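**June, workshop book, late afternoon**

Back to the glaze kiln after lunch, and I am glad to say the long firing is finally off my conscience. Peak came up a little slow (the Stakden cone had barely started to lean when I expected it flat), so I let the soak run on and drank too much tea beside it. Total on the hour counter is now 1,919, for anyone who likes to keep track of element life.

Shelf notes, while I still remember them. The celadon on the Ashworth stoneware is lovely, really lovely, with a soft pooling in the carved lines that I have been chasing since winter. The same glaze on the Nelier porcelain crawled at the rims on 6 of the test tiles, and I think I laid it on too thick. Batch 646 of the iron red went brown again! I would dearly like to blame the clay, but I suspect my sieving. Dae-han, if you are reading this, your bowls came through beautifully and are on the cooling rack wrapped in newspaper.

Supply side read 221.8 or 221.9, 221.8 and 221.6 or 221.7 on the panel meter, lamps lit amber, green and red. 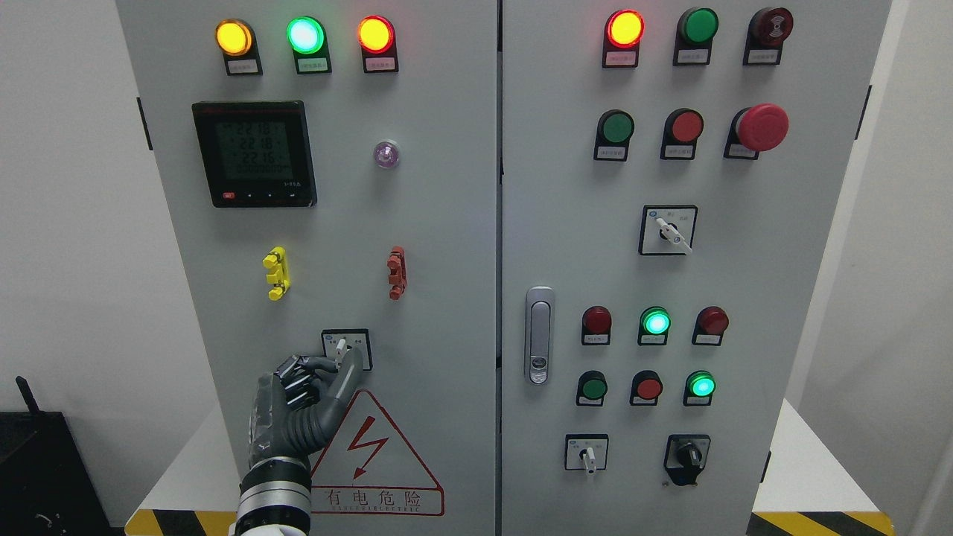
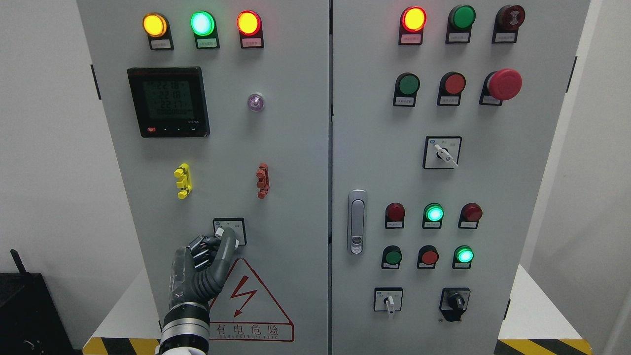
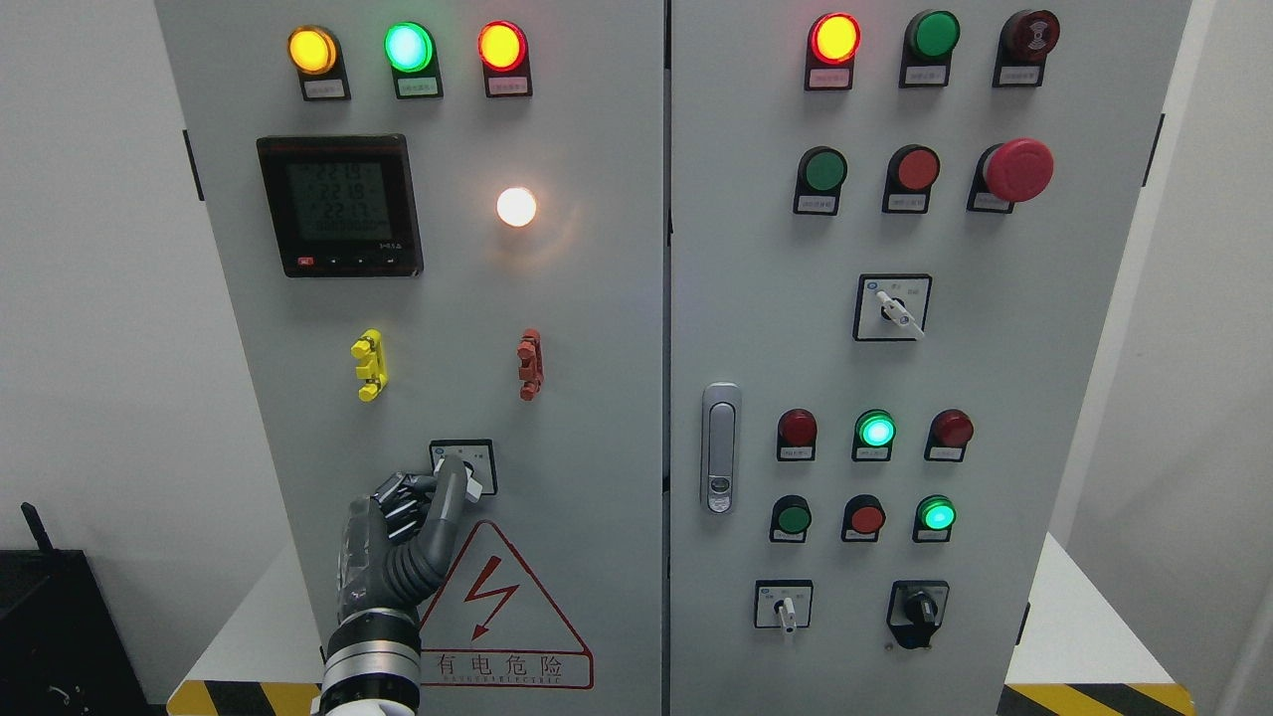
Clive Blackburn has penciled in the margin that the crawling is more likely dust on the bisque than thickness, and that he would wipe the next lot down with a damp sponge and leave them overnight before glazing. He also wants the soak put back to where it was in spring, and says the iron red never liked a long one.

Well, I'm happy to try the sponge. I have set aside seven porcelain tiles from the same bag, and will do half of each with the wipe and half without, same bucket, same dip. As for the soak, I'd like one more firing at this length before giving it up, if Nasrin can spare the bottom shelf. Still need to order kiln wash from Grorner and scrape the drips off the middle shelf.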